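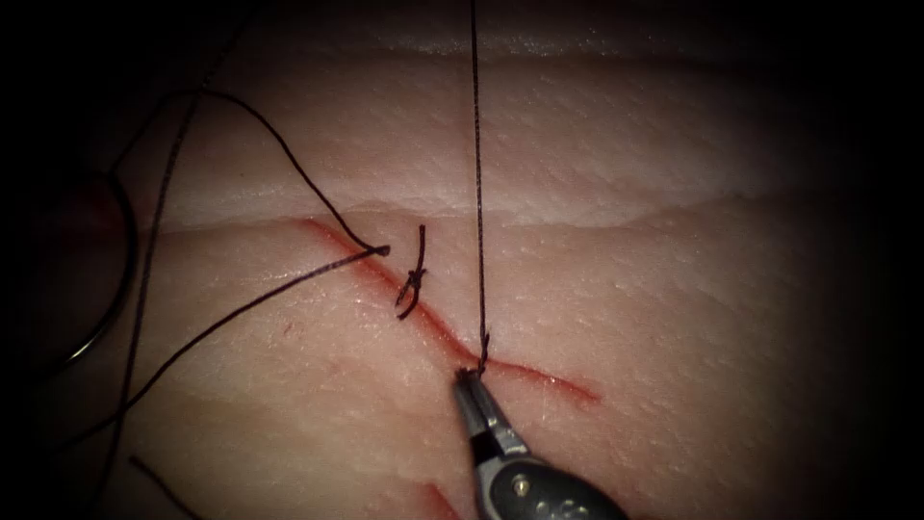 Robot Sewing and Mending

Robot sewing is the use of a machine with arms to do stitching that people normally do by hand: mending a torn shirt, closing a bag, sewing on a button, or (at the fancy end) tying sutures in a practice pad. I keep this entry for the Clornley chore wiki, and it's the one I get the most mail about, mostly from folks with a pile of socks!

Can they do it yet?

Sort of. Straight seams on flat cloth are old news, and the shop at Pastulano where I used to work ran them all day. Loose thread is the hard part. It bends, it snags, it slides behind things, and a robot has to keep track of all of it while holding a needle. Tying one knot by itself means grabbing the strand near the work, wrapping it, and pulling just hard enough to bring two edges together without puckering them.

Suture practice gets a lot of attention from chore people like me because the job is so small and clear. You have a cut, a needle, a thread, and a row of separate knots, each with its own trimmed tails.
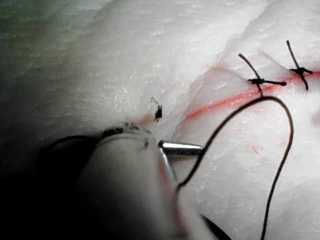
Reading time: 2 min (full entry)

Two stitches side by side on one cut look like nothing much, but I get excited about them, since the second has to be made with the first already sitting there and slack thread looping past.

Home and shop use

For the house, I'd say not yet. I tried the Galindo hemming arm one July and it took 35 minutes on a pant leg I could do in five (and I'm slow). On the shop floor it's better. Zarport's button station does roughly 180 shirts a shift, but a person still loads every one and rethreads the needle when it slips.

Open problems

Finding the needle again after letting go of it. Telling thread from shadow. Soft material that shifts when you push on it. Knowing when a knot is tight enough, which I still get wrong myself.

See also: Folding laundry; Tying shoelaces; Bagging groceries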